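Okay, I have been promising a thread on the craft table for weeks, so get a cup of something warm and settle in, because I have a lot of feelings about paper. 🧵

Background for anyone new: we have one light wooden table. It does breakfast, homework, bill paying, birthday cards, seed starting in spring and, every November, the great ornament painting marathon. I love that table and I would like it to keep looking like a table.

For years I was a newspaper person. Newspaper is fine! But it slides all over the place, it leaves gray on your elbows, and you end up reading a furniture ad from last summer when you should be gluing. Then I tried a vinyl cloth, which always smelled like a new shower curtain and never once lay flat.

So now it's one great big sheet of plain white paper. I get the wide roll from Promdale (the store out past the Gikwood turnoff, with the terrible parking lot), cut off a length, and let it cover nearly the whole top. I leave a little strip of wood showing at the edge so there is somewhere clean to park a coffee mug.

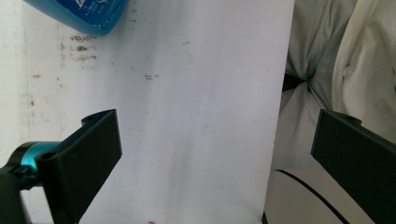
The sheet with some miles on it. Brownish smudges, a few flecks, one little bit of red down at the bottom, and the blue bottle up in the corner.

I know some of you are looking at those stains and itching to throw the whole thing out. I used to be the same way! I'd whip a fresh piece on there every single time, and I was going through paper like a bakery.

Now I keep a sheet going until it's truly gross. A dried smudge doesn't bother anybody. If there's a spot I don't trust, I tape a scrap over it and carry on, and by the end of a season the thing looks like a treasure map. My record is 13 sessions on one sheet, and I was a little sad to fold it up — there were some very nice doodles on it by then.

One thing I will be fussy about is wet spots. Blot them right away, don't rub. If you rub, the paper pills up, and then whatever you set down next comes away with fuzz on it. And if it's really soaked, lift the sheet and dry the wood underneath before you go to bed. Ask me how I learned that one. (There is a ring. It lives under the fruit bowl.)

The other thing I've gotten better about is how much stuff comes to the table at once. I used to unload the entire cupboard, and then there was no room left to do anything. These days the supplies stay in their box over on the side, and only what's being used gets to come out and stand on the paper.
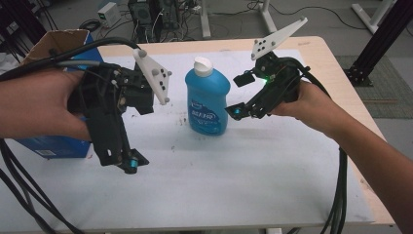
Box on the left with its flap open, one bottle out in the middle, and all that nice white paper to spread out on.

I'm a big believer in flip-top caps for table work, by the way. Screw caps roll off and go live under the radiator. I lost three that way last winter, and I only found them when we moved the couch.

A few of you asked what the roll costs to keep up with. The one I buy is 109 feet long, and I cut 6 feet at a time, which gives me a bit of overhang on both ends. I'm not organized enough to tell you how many months that lasts us, but I can say that I've had to buy fewer rolls than I feared.

Tape question, since it always comes up: a low-tack painter's tape, two short pieces on the far side, none on the near side. I like being able to lift the front edge and shake the crumbs toward the middle. Then you can pick the whole thing up like a tablecloth and carry it to the trash.

Next up I want to sort out the cupboard itself, which is a much longer and more embarrassing thread. If you have a shelf setup you love, please send me pictures. I am nosy and I will look at every one of them!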